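手写标签分拣法

本条目介绍机器人操作研究中的一种任务指定方法。关于同名的仓储盘点流程,参见“手写标签(物流)”。

手写标签分拣法(英语:Handwritten-Label Sorting,缩写HLS),又称“桌面批注法”,是一种让机器人依据写在工作台面上的文字决定物品去向的研究方法。操作者不向系统输入任何指令,只在容器旁边写一个词,机器人自行读出该词,判断桌上哪些物品与之相符,再逐件抓取放入。该方法由弗莱努贝格(Flenuvberg)机器人实验室的塔德乌斯·奥卡福(Thaddeus Okafor)与金塔娜·纳克潘(Jintana Nakpan)提出,最初的技术报告发布于14/10/2022。

该方法的主要卖点是省去编程。批评者指出,省下的时间大多花在了擦桌子上。

目录
1 名称
2 背景
3 方法
4 实验
5 结果
6 失败类型
7 争议与批评
8 后续工作
9 参见
10 注释

名称

技术报告原题为《以环境文字为条件的开放类别桌面分拣》,全文没有出现“手写标签”四字。现名出自同一实验室的阿洛·岩崎(Arlo Iwasaki)在一次组会上的幻灯片标题,据说是因为原题在投影上放不下。奥卡福本人长期坚持使用原题,直到他自己的学生也在参考文献里写成HLS。

中文文献中另有“写字分拣”“台面标注法”等译法。“台面标注法”容易与数据标注混淆,使用者渐少。

背景

在此之前,桌面分拣任务多采用两种指定方式。一种是固定映射,即由研究人员事先规定某类物品对应某个容器,换一类物品便须重新设定。另一种是语言指令,由操作者以语音或键盘给出一句话,例如“把水果放进左边的篮子”。后者灵活得多,但对左右的理解取决于说话人站在哪一边,而研究人员往往站在机器人对面。

弗莱努贝格实验室早期的系统Mamico即属于后一种。Mamico能够处理相当复杂的句子,却始终没有学会分辨“左边”是谁的左边。纳克潘在实验日志中提出,既然每次都要走到桌边指给它看,不如直接把要说的话写在该放的地方。这条日志后来作为附录收入技术报告,连同其中对咖啡机的一段不相干的抱怨。

方法

系统由三个模块组成,依次为文字读取、归属判断和动作生成。

文字读取模块从机器人头部相机的画面中找出台面上的字迹,识别为词语,并将其与最近的容器配对。所谓“最近”按台面上的平面距离计算,不考虑书写方向。作者承认这一规则十分粗糙,并在同一段落里表示不打算修改。

归属判断模块把识别出的词与桌上每件物品逐一比较,得出相符程度。该模块不使用预先定义的类别表,因此理论上可以接受任何词。实验人员确实试过“任何词”,详见“失败类型”一节。得分低于阈值的物品视为无主物,如果桌上有不带标签的容器,则归入该容器,否则留在原处。

动作生成模块负责抓取。研究使用单条机械臂,末端为多指手,抓取点由物品形状决定。对于圆形果实一类的物品,通常采用包握;对于中间有孔的物品,例如胶带卷,则允许将手指伸入孔内,从内缘勾住。内缘抓取原本不在设计之列,系统在训练中自行形成这一习惯之后,作者为其补写了一节理论说明。

物品的处理顺序由系统自行决定。报告没有解释它为什么常常先拿与标签无关的东西,只说“顺序不影响最终评分”。 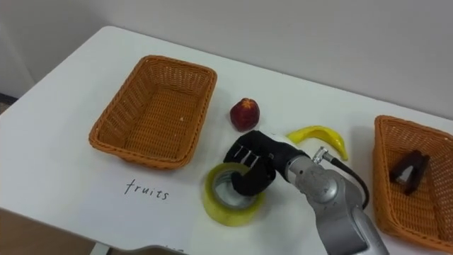 标签为“fruits”的分拣任务,手指伸入胶带卷中央的孔。图片来源:弗莱努贝格机器人实验室 / 金塔娜·纳克潘

标准任务采用两只同样的编织篮,其中一只旁边写有“fruits”,另一只不写字。桌上混放仿真果品与文具。作者选择只标一只篮子,目的是检验系统能否从一个标签推断出另一只篮子的用途。按照作者的设想,水果归入写字的一侧,其余物品归入另一侧。审稿人之一认为这一推断“对人来说显而易见,对机器来说毫无根据”,作者将此话原样引用在引言里,并视为褒奖。

标签一律用小写字母手写,不用印刷体。书写工具未作统一规定。复现者为此多次致信作者,得到的答复是“手边有什么就用什么”。

实验

主实验共进行1,121次抓放,由两名实验人员轮流布置桌面。每一轮开始前,物品的位置重新打乱,标签也可能换写到另一侧。评分标准只有一条,即物品最终是否位于正确的容器内。抓取过程是否好看不计分,尽管报告正文用了两段来描述它确实不好看。

对照组有两个。其一为Mamico,由操作者口述同一任务;其二为固定映射系统,事先录入全部物品的归属。固定映射系统在没有新物品时表现最好,作者对此没有展开讨论。

另设一组书写实验,请六名书写者各自写下同一批词,用以考察字迹差异的影响。书写者中包括实验室负责人伊齐基尔·鲁伊斯-奥尔特加(Ezekiel Ruiz-Ortega)。他的样本在初稿中被列为离群值,终稿改称“高难度子集”。

结果

据技术报告,HLS在陌生物品上的放置正确率高于两个对照组,在熟悉物品上与Mamico大致持平,低于固定映射系统。标签左右对换之后,HLS的表现没有明显变化,Mamico则明显下降。报告把这一项放在摘要的第一句。

书写实验显示,字迹潦草对识别的影响小于预期,词与容器之间的距离影响更大。标签写在两只篮子正中间时,系统会选定其中一只并贯彻到底,选择本身与掷硬币无异。

作者还统计了速度。完成一轮任务所需的时间长于语音指令,如果把书写和擦除也计算在内,差距进一步拉大。报告的处理办法是不把书写和擦除计算在内。

失败类型

技术报告附有一份失败清单,篇幅几乎与正文相当,也是全文被引用最多的部分。较常见的类型包括:

残字误读。上一轮的标签没有擦净,系统将新旧两词合并识别。“fruits”与残留的“tools”曾被读成一个不存在的词,系统仍据此完成了整轮分拣,且结果前后一致。

阴影误读。容器投在台面上的影子被当作笔画,多出一个字母。

类别争议。写有“vegetables”时,系统将番茄模型放入篮中;写有“fruits”时,它也将番茄模型放入篮中。两次均被判为正确,原因是评分人员没有达成一致。

抽象标签。实验人员先后写过“重要”“我的”和“下周再说”。对于“下周再说”,系统把桌上所有物品都放了进去。该轮没有计入统计,但奥卡福在多个场合称其为整个项目中理解最准确的一次。

勾取脱落。以内缘方式抓取胶带卷时,若手指伸入过浅,胶带卷会在抬升途中倾斜滑落。加深伸入可缓解这一问题,代价是手指偶尔碰到桌面,并在标签上留下划痕,随后触发残字误读。

争议与批评

塔德乌斯·哈达德(Thaddeus Haddad)在一篇题为《请把字写在桌子上》的评论中提出,HLS并未减少人的工作,只是把工作从键盘移到了台面。他认为,真正可用的系统应当看到一只装着水果的篮子便知道该继续放水果,无须任何文字。奥卡福回应说,空篮子里没有水果可看。哈达德的第二篇评论专门讨论空篮子,双方的往来至此转为私人通信。

由于两人同名,部分二手文献将评论误归于方法提出者,使奥卡福一度显得对自己的工作极不满意。他没有要求更正。

另一类批评针对实验条件。主实验只用白色台面和浅色墙面,字迹对比度较高,尚不清楚在木纹、织物或本就堆满文件的办公桌上能否成立。岩崎曾在自己的办公桌上做过一次非正式测试,系统从各类便条中识别出多个标签,随后停止动作。他在致谢中感谢系统的克制。

还有意见认为,用仿真水果检验“水果”这一概念不够严谨。技术报告在脚注中说明,早期确实使用过真水果,后因消耗速度与实验次数不符而停用。

后续工作

481次补充实验的数据于次年7月公布,对象改为三只及以上的容器,每只均带标签。结果表明,容器增多之后,主要误差来自标签与容器的配对,读字本身问题不大。“最近距离”规则因此被重新检视,并再次予以保留。

由岩崎主持的分支项目Cladar尝试让机器人自己书写标签。机器人在完成分拣后观察各容器的内容,再于旁边写下一个词,供下一台机器人使用。已公开的样本中,出现频率最高的词是“things”。纳克潘认为这一结果在技术上无可指摘。

该方法也被用于教学。由于布置简单,只需台面、容器和一支笔,若干课程将其作为操作实验的入门练习。教师反馈中最常见的建议是换一支可以擦掉的笔。

参见

桌面重排任务
开放词汇识别
内缘抓取
多指末端执行器
番茄分类问题

注释

一、“无主物”为技术报告用语,英文原文作“unclaimed”。部分译本作“无人认领物”。
二、奥卡福(Okafor)亦为该实验室一套抓取评分工具的名称。该工具由本人命名,本人称系同事所为。
三、“高难度子集”的原始扫描件不对外公开,理由是难以确认其内容。

分类:机器人操作 | 人机交互 | 物品分拣 | 以书写为输入的系统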